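Sorting and packing help wanted, June — Ikeck basket room

Posted by Nathalie Sandhu

Need people. Short notice, sorry. We have a big run of gift baskets going out in June and not enough hands to get through it. Paid work, part time, no experience needed. If you can tell a good basket from a bad one after a little practice you will do fine.

Who we are: Ikeck, small packing outfit, second floor of the old Lemaire building, entrance from the parking lot side (NOT the street door, it sticks). We fill and ship baskets for shops and a few hotels. Biggest order right now is for Collance, 1,889 baskets, all wicker, all the same shape, two sizes of ribbon.

What you would be doing

Unstacking baskets. They come nested and they stick together, go slow or the rims crack
Checking the weave, inside and out. Run your fingers along the rim, snip any loose ends
Setting them out in pairs on the cloth-covered tables, long sides together
Filling, per the sheet taped at your station. Soap, tea, jam, small wooden blocks for the kids version
Tissue, wrap, ribbon, label
Sweeping up. There is a lot of straw dust by the end of a shift

The tables have white cloths so that bits of broken cane show up and dont end up in the tea. Cloths get changed when they get changed. Please don't lean on them with inky hands.

Hours

Morning shift starts 8 am, afternoon shift starts 1 pm. Four hours each. Pick one or both. We'd like people who can commit to at least 3 shifts a week but talk to us if you cant, we will probly work something out.

Pay is $32 for the first training session (it runs an hour and a half) and then the regular hourly rate, which Shanthi will go over with you. Paid every two weeks. Parking is free. Coffee is free, not great.

You should be

18 or over
OK standing for most of four hours, stools available
Comfortable lifting a carton of nested baskets, they are bulky more than heavy
Not allergic to wicker dust or strong soap smell — really, think about this one

Good to have: tidy ribbon hands. Anyone who has done florist work or wrapped at a store over the holidays, say so in your message, we will put you on bows.

The baskets, before filling:
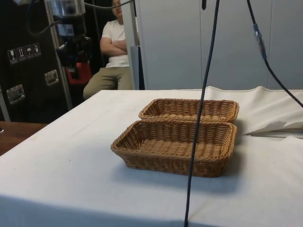
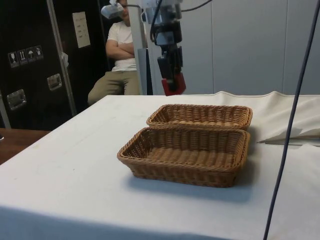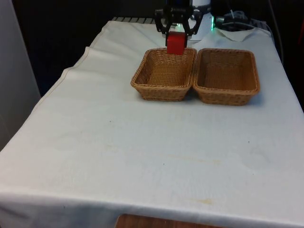
Training is with Shanthi Rathnayake, who runs the floor. Groups are small. She will show you the check, the fold for the tissue and how to read the Asness labels, which have the ship date in a silly place. After that you get paired with someone for your first full shift.

How to apply

Email or call the office, ask for Nathalie. Tell us

your name and a phone number that works
mornings, afternoons or either
when you could start
any dates in June you already know you're out

No resume needed. If you have one fine, send it.

You can also stop by between 10 and noon, up the stairs, unit 59, knock loud. Bring ID if you want to do the paperwork same day.

We're filling spots as people come in, so sooner is better. Friends can apply together and we'll try to put you on the same table — no promises. If you worked with us last year you dont need the training again, just text Shanthi your shifts.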